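Rusden to Sustari by ferry and bus: through ticket or separate?
Travel Planning > Overland and Sea > Timetables and Fares

halyard_knot
Aug 4, 2023
Planning a trip out to Sustari in November and trying to work out whether the Zilow through ticket is worth having. The route is ferry from Rusden to Mocanu, then the coast bus to Sustari. The through ticket covers both legs. Bought separately, the two come out slightly cheaper, but the bus can't be reserved that way. I will have one medium rucksack and no fixed plans at the far end. Has anyone done it both ways outside the summer season?

D_Vlad
I have done it both ways. Outside summer the bus is never full, so the reservation has no value in itself. What you pay for is the connection. On a through ticket, if the ferry is late into Mocanu, you are carried on the next bus without a further fare. On separate tickets the bus fare is lost. The gap between ferry arrival and bus departure in the winter timetable is short, and it involves a walk from the berth to the bus stand with a hill in it.

tarnside
I disagree about the bus never being full. It runs with a smaller vehicle in winter. I was left standing at Mocanu two years ago with a separate ticket while through passengers were boarded first. The next departure was after dark.

D_Vlad
Was that a normal working day or the eve of a public holiday? The holiday eves are a different matter.

tarnside
The eve of a holiday, yes. But the original poster hasn't given dates, so it is relevant.

halyard_knot
No holidays involved as far as I know. How late does the ferry tend to run?

Corina Dinu
I kept a note of my crossings last winter as I was going over for work. Most arrived within a few minutes of the advertised time. The late ones were all with a strong westerly, when the boat takes the longer line round the headland. In those conditions the published connection does not work on foot. Luggage makes a difference too. Hold bags come off on a trolley after the foot passengers, so keep the rucksack with you if it fits under the seat.

For food, the kiosk on the boat closes well before arrival and there is nothing at the Mocanu bus stand out of season. Buy on the Rusden side before boarding. A wrapped sandwich and a drink from a counter will do for the whole journey.

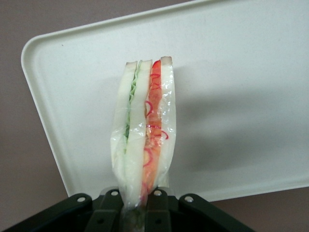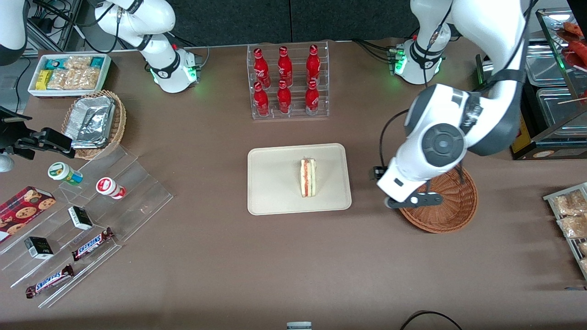

On the fare question, check the conditions on the back of the Zilow ticket. The through ticket is valid for 2 days from the first leg, so you can break the journey overnight in Mocanu and take the bus the following morning. The separate bus ticket is for one departure only. If you would like to see Mocanu at all, that settles it.

halyard_knot
I hadn't seen the validity rule. Does the break of journey need to be declared when booking?

Corina Dinu
No. The ferry half is torn off at the gangway and the driver takes the other half. Don't fold the barcode.

pellworm
Worth adding that the validity rule only applies to the paper ticket. The version on the phone is tied to the departure you pick. I asked at the Rusden office and was told to have it reissued at the window, which meant a queue and a small charge.

D_Vlad
That was changed in the spring. The phone ticket now shows the same two dates as the paper one.

pellworm
Mine was bought in June and showed one date.

D_Vlad
Then it was probably sold as two singles in one transaction. The app offers that option first as it is the lowest price. You need the entry marked "through" further down the list.

tarnside
Which rather proves the point that people should buy paper at the window.

Corina Dinu
The window has reduced hours in winter and is shut for the early sailing. Buy the day before if you are taking that one.

halyard_knot
Thanks, all. I'll get the paper through ticket the afternoon before, take the early boat and stop one night in Mocanu. One more question: which side of the bus has the sea?

D_Vlad
Left going out, apart from the last section after the bridge, where the road turns inland and there is nothing to see from either side.

tarnside
Right-hand side after the bridge has the reservoir.

D_Vlad
Behind a conifer plantation.

pellworm
They felled part of it last year. You get a short view of the water now, just past the quarry entrance. I would still sit on the left.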